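Kitchen & Table > Dishes and Dishwashing
Thread: Mixed plates instead of a matching set, am I being sold a story?

plainware_pete
Original poster

The shop in Gelden wanted 68 dollars for what the tag called a "curated mixed table," meaning plates that don't match. I bought it, so go easy on me, but I have my doubts now. The man at the counter said mixed plates wear better than a set. I asked him how a plate would know what it's stacked with. He didn't care for that.

What I have is one with a bird on it, a pale green-blue one with a dark flower near the edge, a couple with dark rims, and a few other bits. My favorite is the one with a glossy black rim and blocks of color all the way around it, pale blue, brick red, beige and a rusty brown. The blocks go soft at the edges where the glaze blurred. It also has a little cluster of dark specks on the cream part, a bit off the middle.
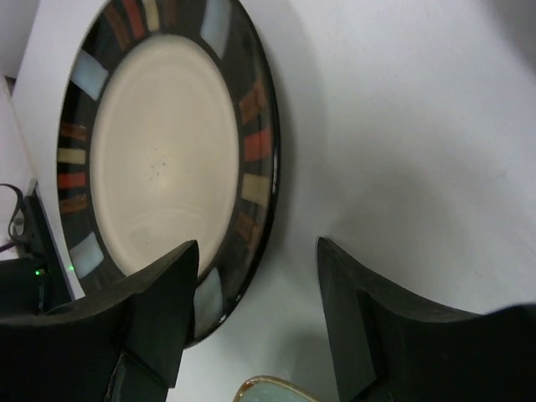

The tag says "natural variation." My aunt would have said dirt in the kiln. I don't mind them much, but I notice that every flaw on a handmade-looking plate is called character, and the same flaw on a plain white plate gets it thrown in the seconds bin. So is it a defect or isn't it? And will any of this survive a normal sink and a wire rack?

stackandrack

Run your fingernail over the specks. If it catches, you have a pit or a bump in the glaze and food will sit there. If it's smooth, they're under the glaze and you can forget about them. I wouldn't take the shop's word or your aunt's.

I'd worry more about the rim. A black gloss rim shows every nick, and if the clay underneath is light you'll see it from across the room.

marrowbone26

I disagree with the fingernail test. I've had plates that felt like glass and still stained. Put strong tea on it, leave it overnight and wash it the way you always do. If the specks have a brown ring in the morning, take it back.

Also, 68 dollars is too much for odd plates. You can build the same pile from a thrift store over a month or two and know exactly what you paid for each one.

plainware_pete

Nail test done. Smooth. Tea is sitting on it now.

On the price, maybe. I've looked through thrift stores here and mostly found saucers.

Arnout Van Dijk

I sold tableware for a long time, Brornov and Clumalero mainly, so take my opinion with whatever salt you like. Nothing about a mixed table makes it wear better. What people mean is that they don't see the wear. In a set, one scratched plate stands out next to its brothers. In a mixed pile you have nothing to compare it with. The salesman had hold of half a true thing.

Check the sizes, though. That is where mixed plates let you down. I'd expect one at 26 cm and another at 23, and they won't stack flat if the feet underneath are different widths.

stackandrack

He's right about the feet. Mine rock. I put the smallest on top and they still rock.

plainware_pete

Mine rock a little too. I've given up on stacking and started standing them on edge to dry and leaving them there, which my wife calls laziness.

I had a better look at the rims while I was at it. The black gloss throws back so much light that I keep thinking I've found a chip and it's only a reflection. The bird plate is the opposite: warm tan, thin brown edge, yellow bird on a gray branch with orange-red leaves. You'd find a mark on that right away.
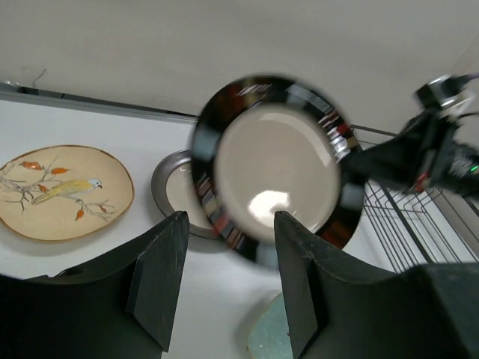 Do I have to keep the shiny plates apart from the painted one when I wash them?
After asking around, what I got back was: wash them one at a time, don't pile them in the bowl, and it makes no difference which is which.

I was ready to be told to buy a special mat.

marrowbone26

Whoever told you it makes no difference hasn't had paint wear off a plate. Painted flowers and birds go first if the color is on top of the glaze. Tilt it under a lamp. If the picture looks duller than the ground around it, or you can feel the edge of a leaf, it's on top and I'd keep it out of the dishwasher altogether.

Arnout Van Dijk

Agreed on the dishwasher, not on the rest. A soft sponge won't take off a painted bird in your lifetime. The green scouring pads will, and so will powder cleaner.

sudsandno

Everyone in this thread is being far too delicate. They're plates. I put mine through on hot with the roasting pans and if they die, they die.

stackandrack

sudsandno, you posted in May asking how to get gray marks off your plates.

sudsandno

And I got them off.

plainware_pete

Tea result: no ring, no stain. The specks look the same as before. So I'll allow that they're harmless, though I still say "natural variation" is a phrase for adding money to a plate.

Somebody messaged me asking how it all goes together on the table and whether the mix looks like a mix or just like leftovers. Fair question. With the beige bird one next to the gray-rimmed one next to the pale green, I think it holds up because the middles are all quiet. Take the green one away and it's a bit muddy.

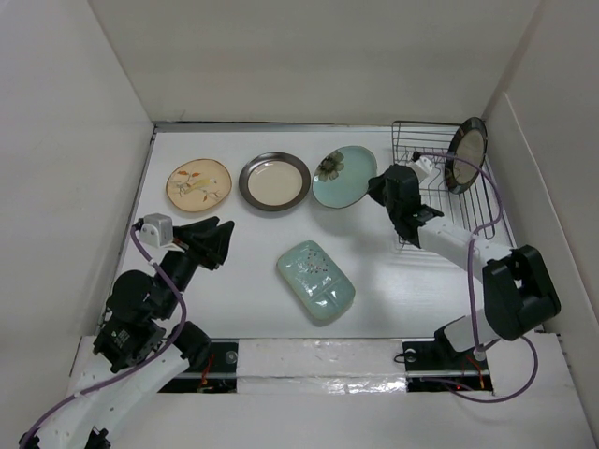 The rack, separately

I said I'd report on the rack, so I'm giving it its own heading before somebody tells me off for wandering. It's thin dark wire, a grid with upright prongs. It wasn't part of the 68 dollars. I bought it against my better judgment after reading that wire "lets plates breathe." Plates don't breathe. What it does is hold a plate on its edge so water runs off, and a folded towel against the wall did that for me for years.

Two complaints. A plate with a wide rim leans, because the prongs grip it lower than I'd like. And bare wire against a glossy rim worries me, even if I can't point to a scratch so far.

stackandrack

Lean is normal. Turn the plate so the face looks toward the shorter side of the slot. And leave a gap next to each one. If two faces touch, neither dries and you get a tide mark.

marrowbone26

The wire is what I'd watch. If it's coated, check the tips of the prongs every so often. Once the coating splits there, the metal underneath can rust, and rust on pale green is a pain to lift. If it's bare steel, good luck to you.

Arnout Van Dijk

I have never seen a plate ruined by a wire rack. I have seen many chipped by somebody dropping them into one in a hurry. Lower them in by hand, heavy ones first, and the rack can be the cheapest one in the shop.

marrowbone26

You've never seen rust marks? In all those years of selling?

Arnout Van Dijk

Seen them, yes. They come off with baking soda paste. I said ruined.

plainware_pete

I'm leaning toward Arnout on this one, with the tips of the prongs to be looked at now and then to keep marrowbone happy. I've also changed the sponge. The old one had a rough side and I'd been using it on everything, bird included. The block I use now is soft, mint green with little red and dark specks all over it, so apparently I can't get away from specks. 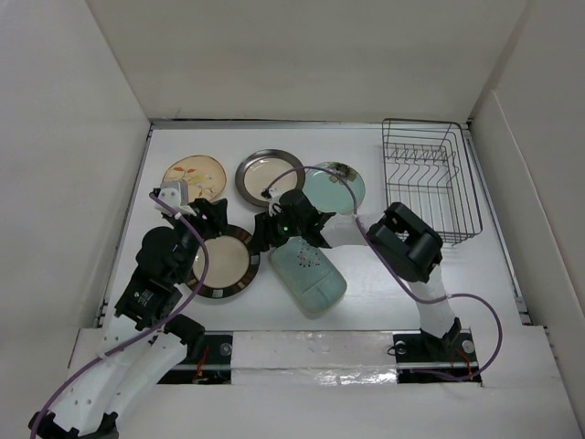

My routine for now is rims first, middles second, then a rinse and into the rack with a slot left free between them. It takes longer than it did with the old plain set. I wasn't told that at the counter either. The banded rims need a proper look under the light, since dried soap on black glaze looks like a smear of chalk.

I'm still not convinced I wouldn't have been happier with six plain white plates from Na and the change in my pocket. My wife likes them. Guests pick "their" plate, and the bird goes first every time.

sudsandno

So you like them.

plainware_pete

I like two of them. The green-blue one and the one with the blocks on the rim. The rest I'm putting up with.

marrowbone26

Post again in a year with the bird plate under a lamp. I'd bet on the leaves going pale before the bird does.

stackandrack

Only if he lets sudsandno wash it.

Arnout Van Dijk

If anyone wants to fix the rocking, cut rounds of felt to the width of the smallest foot and put one between each pair. It works on a stack of four or five. Past that the pile gets too tall for most shelves and you're back to standing them up.

plainware_pete

Felt I can do. Going to measure the feet tonight.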